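August 4, 2022
By Katia Gatti

Search the guides Go Clear

Section 7: Hanging a heavy wall mirror with the Flendell rail

Okay, this is the part people email me about, so grab a coffee and read it through once before you pick up a drill. I hung my first big mirror alone, on one nail, and I still have the dent in my baseboard!

Before you start, check the packing slip for part number 1795. That's the two-piece rail. If yours says anything else, you have the picture kit and it won't hold a mirror, so please send it back.

1. Weigh the mirror. I stand on the bathroom scale holding it, then stand on it without, and subtract. The rail is rated for 96 pounds with all the screws in.

2. Find your studs. Run the finder across the wall twice, once each way, and put painter's tape where it beeps.

3. Pick your height. I like the middle of the glass at eye level, but my friend Haruna Tsuchiya is a good bit shorter than me and we argued over hers for most of an evening. Get whoever uses it most to stand there while you mark.

4. Hold the wall half of the rail on your line, lip pointing up, and set a level on top. Mark the holes, take the rail away and drill.

CAUTION: Look for outlets and switches above and below your line before you drill. Cables tend to run straight up and down from them. If you're not sure, stop and ask an electrician.

5. Drive the screws in by hand for the last few turns. I stripped two with the power driver and had to start over (in my defense, it was hot).

6. Screw the other half to the back of the mirror, lip pointing down. Use the short screws in the little Lastberg bag, never the long ones. Long ones meet glass.

7. Get a second person. Lift together, hold the mirror flat against the wall a little above the rail, and lower it until the lips catch.

Note: Stick the felt dots on the bottom corners first, or you'll be lifting the whole thing down again like I did.

A wall mirror, and a plain room with a plant:

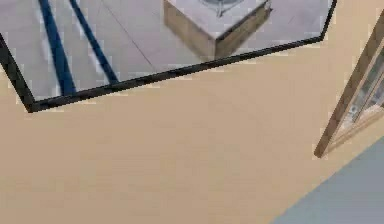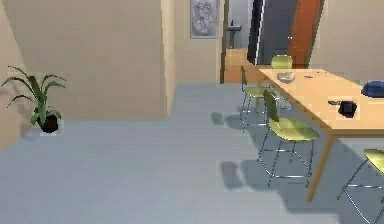 8. Let go slowly, one person at a time, and check the level again. You can slide the mirror sideways on the rail a bit, so don't panic if it's off center.

9. Leave it for 45 minutes, then press gently on each side. If anything shifts or creaks, lift it off and tighten the wall screws.

For cleaning, spray the cloth and never the glass. Cleaner that runs down behind the edge will turn the backing black in time. If your wall is brick or concrete, skip all of this and go to the Henare anchor section, where the drill bits are different too.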